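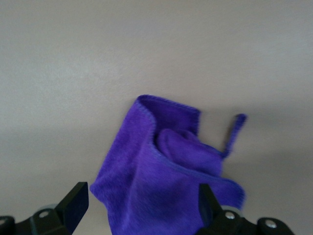 The Violet Cloth

Statement of the Domestic Services Office, Trilton House, prepared for the incoming management

1. The Office has been asked to account for the entry in the stores ledger which reads "Violet, one, in use, not for reissue". The entry appears on every quarterly return for the past 12 years. The incoming management has described it as an anomaly and wishes it to be closed before the transfer in September. The Office sets out what it knows.

2. Trilton House has 60 rooms on four floors. Cleaning cloths are issued by colour. Blue is for offices and bedrooms, red for lavatories and washrooms, green for the kitchen and the servery, yellow for the sickroom. The scheme was introduced by a former Head of Domestic Services and is printed on a card inside the door of each cleaning cupboard. There is no violet on the card.

3. The cloths are bought from Burico in packs of 10, by single colour. In the year in question the firm sent a pack of violet in place of a pack of blue. The stores assistant telephoned to report the mistake and was told that the pack might be kept without charge, as the cost of collecting it would be more than its value. A correct pack of blue followed. The stores assistant placed the violet cloths on the top shelf and recorded them as surplus.

4. They remained there until the following winter, when the resident of the Daria Room complained about the dust.

5. The Daria Room is on the second floor at the western end, and takes its name from a coastal steamer whose owners paid for that part of the building. A brass plate to this effect is fixed beside the door. The resident at the time had lived in the room for three years. He had been a piano tuner. He had brought with him an upright piano, made by a firm whose name had worn away from the fallboard, and the Office had permitted this on condition that it was not played before nine in the morning or after six in the evening. He did not play it at those times or at any other. He tuned it on the first Monday of each month and then closed the lid.

6. His complaint was made in writing and was the only complaint he ever submitted. He stated that the blue cloth used in his room had previously been used in other rooms, that it carried with it the polish applied to the desks of the administrative staff, and that the polish was leaving a bloom on the case of the instrument. He asked for a cloth that had not been anywhere else and would not be taken anywhere else. He did not mind what colour it was.

7. The request was considered reasonable. It could not easily be met. A blue cloth set aside for one room would look like every other blue cloth on coming back from the laundry. The cleaner for the second floor, who had been in post for some years and whose work had never been found wanting, asked whether she might have one of the violet ones. The Head of Domestic Services approved this verbally. The ledger was amended the same afternoon: "Violet, one, to Daria Room".

8. The remaining nine were sent to the laundry of the Mishra Annexe, where they were used for wiping down the presses, and they do not concern this statement further.

9. The cleaner did the Daria Room last on her round. The reason she gave her supervisor was that it was farthest from the lift. Her time sheets show that she allowed 12 minutes for each room on that corridor and that she signed out of the Daria Room, on most days, half an hour after she had signed in. The supervisor raised this with her twice. On the second occasion she replied that there was a good deal of piano.

10. It is understood from others on the corridor that the two spoke very little. He sat in the chair by the window. She began with the top of the lid, then the front panel, then the pedals and the floor beneath them, and then she opened the fallboard and wiped the keys, starting from the left. A cloth drawn along a keyboard with any pressure will sound the notes. She learned to do it without sounding them. Neighbours on both sides reported that for the first month they heard the whole scale, slowly, every afternoon, with mistakes, and that after this they heard less of it each week, until there was nothing.

11. One neighbour, a retired schoolmistress, asked that the noise be resumed. The Office replied that it had no power to direct the manner in which a surface was cleaned.

12. The resident died in his fifth year at Trilton House, in the early part of a Thursday, in his sleep. His effects were listed in the usual way. He had no family living. In a letter left with the Office he gave his clothes to whoever might be glad of them and his tools to a technical college. The piano he left "where it is, with the cloth".

13. The Office took advice on these words. The piano became the property of the House, and there was no difficulty in that. The cloth was already the property of the House and could not be left to it. It was suggested that the phrase was a slip, or a courtesy. The Head of Domestic Services, who was due to retire, wrote in the margin of the advice: "He means that it should be kept up." The ledger was amended to its present wording on that date.

14. A new resident was admitted to the room within the month, and others have followed. Each has been told that there is a piano and asked whether it is acceptable. Only one has objected. He was offered a larger room on the first floor, inspected it, and came back to say that he had decided to put up with the piano after all. It was afterwards found that he had been standing his wireless on it, and a mat was provided.

15. The cleaner retired in her turn. Her last round was on June 13, 2018. The Office had arranged a tea in the dining room for three o'clock, with a cake from the kitchen and a clock presented on behalf of the staff, and at a quarter past three she had not arrived. The supervisor was sent up to find her.

16. The supervisor's note of that afternoon is on file and is given here as she wrote it.

"I found the door of the Daria Room open and the resident out. She was at the piano, on her feet. She had the purple cloth folded over her hand and was doing the keys. I said they were waiting with the cake. She said she would not be long. She got as far as the top and then she went back to the bottom and did it all again, only this time she let them sound. Every one of them. It took some while and I did not like to interrupt. The lady from next door came out and stood in the corridor in her slippers. When it was done she shook the cloth out of the window, which is against the rules, and gave it to me, and told me to wash it on its own, no softener, and to dry it flat. Then we went down."

17. The supervisor was asked whether she had pointed out the rule on shaking cloths from windows. She had not. No action was taken.

18. The present cleaner for the second floor was given the cloth with her keys. No written instruction accompanied it. The Office has since looked at her time sheets and finds that she, too, does the Daria Room last, although the lift has been moved and the room is now the nearest to it.

19. As to the condition of the item, the Office inspected it on two occasions in preparing this statement. The colour is strong. The stitching round the hem is sound. It has a soft pile and takes up dust well. The incoming management has observed, correctly, that a microfibre cloth in daily use should not be expected to last 12 years, and has asked whether the cloth now in the room is the one first issued. The Office put this to the laundry, to the present cleaner and to the supervisor. The laundry stated that it washes what it is given. The present cleaner stated that it was the cloth she had been handed. The supervisor asked for the question to be repeated and then said that she would need to look into it.

20. In the course of its enquiries the Office visited the Mishra Annexe, where it was told that of the nine cloths sent there, none could be found. The manager of the laundry recalled that they had gone one at a time, over the years, and that on each occasion a blue one had been left on the shelf in its place. She had assumed that this was a procedure.

21. The Office has no record of such a procedure. It has considered whether the matter should be treated as a loss and has concluded that it should not, the number of cloths being unchanged.

22. The stores catalogue now in force lists 139 items. Violet cloths are not among them, and Burico has confirmed that the colour is no longer made. The incoming management proposes that the cloth be withdrawn, that blue be used throughout the second floor, and that the piano be valued with a view to disposal. The Office understands the reasons for this and does not dispute the figures.

23. The Office would ask, however, that a representative of the incoming management attend the Daria Room on any weekday at the end of the second-floor round before the decision is confirmed. The door will be open. There is a chair by the window. The resident has been consulted and has no objection, provided that the visitor does not talk.

24. Pending that visit, the entry stands as written — violet, one, in use, not for reissue — and will be carried forward to the September return.

Domestic Services Office
Trilton House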